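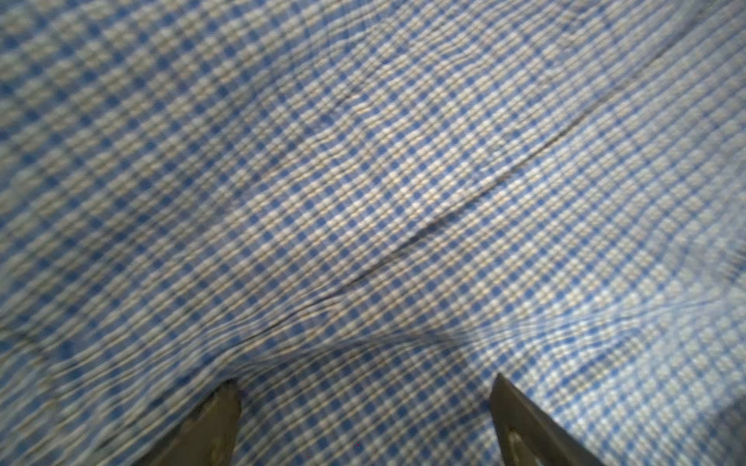
Frei small-check gingham, blue and white

Frei Gingham Fabric by the Yard
Item 404
Sold by Didby Fabrics

Frei is our everyday shirting gingham. It is a plain weave, 100% cotton, yarn dyed, and the check looks the same on both sides. People buy it for shirts, aprons, napkins, curtain linings and quilt backs. It is woven for us at the Pirnent mill.

Colors: blue, red, black, leaf green
Minimum order: 2 yards
Full bolt: 13 yards

Orders over the minimum are cut in half-yard steps and sent as one continuous piece. If you need more than one bolt from the same dye lot, write to Hubert Plattner in the cutting room before ordering.

Care
Wash before cutting. Machine wash warm, tumble dry low. Iron on the cotton setting while slightly damp. Wash red and black separately the first two times. Do not bleach.

Sewing notes
Use a size 80 needle and all-purpose thread. Buy an extra half yard if you plan to match checks at the side seams. Pockets and yokes can be cut on the bias to avoid matching.

Shipping
Orders leave our Pustamdale warehouse every weekday. Nothing ships on Sunday. Cut yardage can be returned only if there is a flaw in the cloth.

Goes with: Item 591, Frei solid cotton, same weight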